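Small Systems Forum > Hardware > Repair and Reuse

Thread: Memory errors only after a warm restart, old tower

waaka_bench
Posted 2025-09-21

I have a used tower that I run as a file server at home. From a cold start it is stable for days. After a warm restart it throws memory errors within the first pass of the tester, always in the same address range. Power it off, wait a few minutes, power it on, and the errors are gone.

Done so far:
- swapped the two modules between slots
- ran each module alone in the first slot
- reset the firmware to defaults
- replaced the coin cell

Each module passes alone. Together they pass cold and fail warm. Best guess is timing training that gets skipped on a warm restart. Before I buy new memory I would like other opinions.

ferrite41
Does the firmware have a fast boot option? Many boards store the training result and reuse it on restart. If the stored values are marginal you get what you describe. Turn it off and test again.

waaka_bench
Fast boot was already off. There is a second setting called "memory context restore" that was on. I turned it off. Restart now takes longer, 41 seconds to the prompt. Still fails, but later, in the third pass.

Kristine Macaraeg
Later is useful information. It says training matters but is not the whole problem. I would look at the CPU socket next. One memory channel with a poor contact will pass with a single module and fail with two, depending on which slot you used for the single test. You only tested the first slot. Test each module alone in the slot for the other channel.

lowvolt
Disagree. A bad socket contact does not care whether the restart is warm or cold. This is a power supply that does not drop the rail fully on restart. I had an Ikico unit that did the same thing. Replaced it and the errors stopped.

Kristine Macaraeg
A contact with high resistance does care about temperature, and a warm restart happens on a warm board. Your supply theory is possible, but the rails normally stay up through a warm restart on any supply. That is what makes it a warm restart.

lowvolt
Standby behavior differs between boards. I would still measure before taking the cooler off. Every time you reseat a CPU you risk the socket.

ferrite41
The risk is small if you work flat. Put the case on its side, open the frame fully, lift the CPU straight up, and set it down somewhere it cannot slide. Same for the memory.

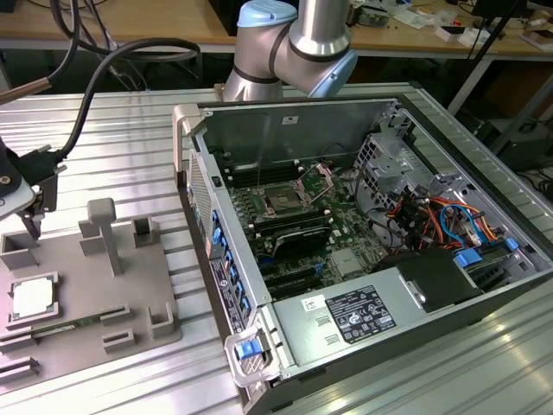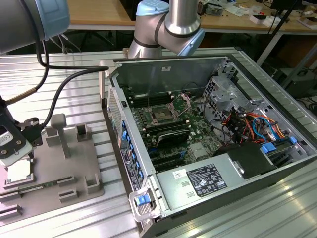 Tower on its side with the side panel off. The open CPU socket is in the first picture, the CPU and a memory module on the holder in the second.

waaka_bench
Thanks. Tested the other channel first as suggested. Module A alone: two errors in the second pass. Module B alone: clean, then errors after a restart. So it follows the channel and both modules are fine.

Kristine Macaraeg
Then it is the board, the socket, or the memory controller in the CPU. Reseat, and look at the pins with a light held low to one side. A bent pin shows up as a break in the reflection. Check the cooler as well. Uneven screw tension can shift the load on the socket.

jemitier_user
Adding a data point. I kept a log on a machine with this fault in July. 2170 errors over 20 warm restarts, none after a cold start. Loosening the cooler screws and tightening them again in a cross pattern brought it down to 696 over the same number of restarts. A reseat cleared the rest.

lowvolt
That is one machine, and you changed two things.

jemitier_user
One at a time, with a run after each.

waaka_bench
Reseated today. No bent pins that I could see. One of the four cooler screws was clearly tighter than the others. New paste (Asora, it was what I had), screws done in a cross pattern, a half turn each. Both modules back in. Five passes after a warm restart, no errors. I have left memory context restore off for now.

ferrite41
Turn it back on and repeat. If it passes with the setting on, you have more margin than before.

lowvolt
And measure the supply anyway. Five passes is one night.

waaka_bench
Will do both. The meter is at work, so the supply will have to wait until next week. The tester is running now with the setting on, second pass, clean so far.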